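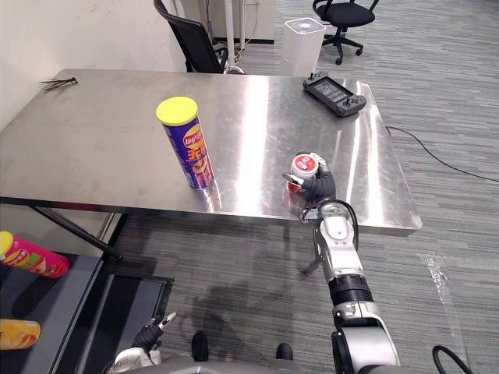
Nazanin Taheri wrote in to ask whether her boxes still go through the old gate at Fendamley while the new terminal is being built, and if so who pays when a truck sits in the queue. Fair question, we get it a lot, so it goes first. Yes, old gate, until further notice. Waiting time is below under Charges.

Ports > Fendamley > Shippers > Terminal changeover FAQ

Posted by the Shipper Desk, November

Short answers. Will be updated as we hear more from the port.

Who is building the new terminal?
Jodivden, with Bakhtiari as the operating partner. Jodivden does the quay wall and paving, Bakhtiari brings the cranes and runs the place after. The port keeps the land.

When does it open?
No date we can give you. First berth next year if the dredging goes to plan. Second berth after that. Don't book against either one yet.

How many berths?
2 to begin with. There is room for more on the drawings but no money signed for them.

Will the old terminal close?
Not right away. Both run side by side for a while. Smaller feeder ships stay at the old quay, the bigger calls move over. Your carrier picks, you don't. Check the terminal code on your arrival notice every single time, please, even if it's the same ship as last month.

My arrival notice has no terminal code.
Call the carrier. We can't see it from here.
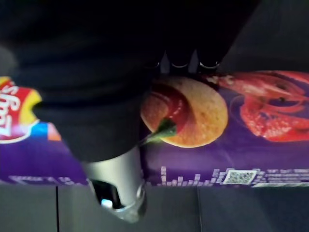

Which gate do trucks use once the first berth opens?
New gate is on the north road. Old gate stays for the old quay. A truck that turns up at the wrong one gets sent round, and it's a long way round, and the slot is lost. Book again in Wonent.

What's Wonent?
The booking system for truck slots. Both terminals will use it. If you have a login now it carries over, no need to re-register. If you have two logins (a few of you do) tell us which one to keep.

How early can a truck arrive?
Up to 70 minutes ahead of the slot. Earlier then that and the barrier won't lift.

And late?
Thirty minutes grace. After that it's a no-show.

CHARGES

Who pays for waiting time at the gate?
Depends. If the truck was on time for it's slot and the terminal was slow, claim from the terminal. Keep the gate ticket. No ticket, no claim. If the truck was late or at the wrong gate, that's between you and the haulier.

Is the no-show fee changing?
Stays at 111 per slot for now, same at both gates.

Free storage days?
11 for empties. Imports depend on your carrier contract so look there first. Reefers are separate, ask before the box lands and not after.

Box discharged at one terminal but I need it at the other. Who moves it?
The terminals run a shuttle between the two yards. If the carrier changed the terminal, carrier pays. If you changed your mind, you pay. Ask for the shuttle before 3 pm or it goes on the next day's list.
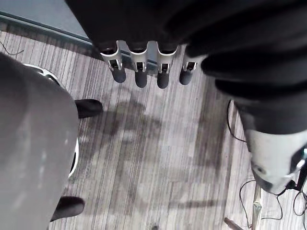

Do customs checks move too?
Not at first. Scanning stays at the old yard, so a box picked for scanning at the new terminal goes over on the shuttle and comes back. Allow an extra day. There's a scanner planned for the new yard but it's in a later phase.

Do I need new paperwork?
Only if your forms name the terminal. Delivery orders do, most packing lists don't. If a delivery order has the wrong terminal on it the gate will refuse it, get it reissued.

Can drivers use there current passes?
Yes at the old gate. New gate needs the new pass, photo and all. Apply through Wonent under Drivers. One form per driver, no batch uploads yet, sorry.

Rail?
Old terminal only. The spur to the new one isn't funded.

I have a question that isn't on here.
Email the desk, put your booking number in the subject line. Mornings are quicker.

Contact the Shipper Desk | Copyright Fendamley Shipper Desk | Back to top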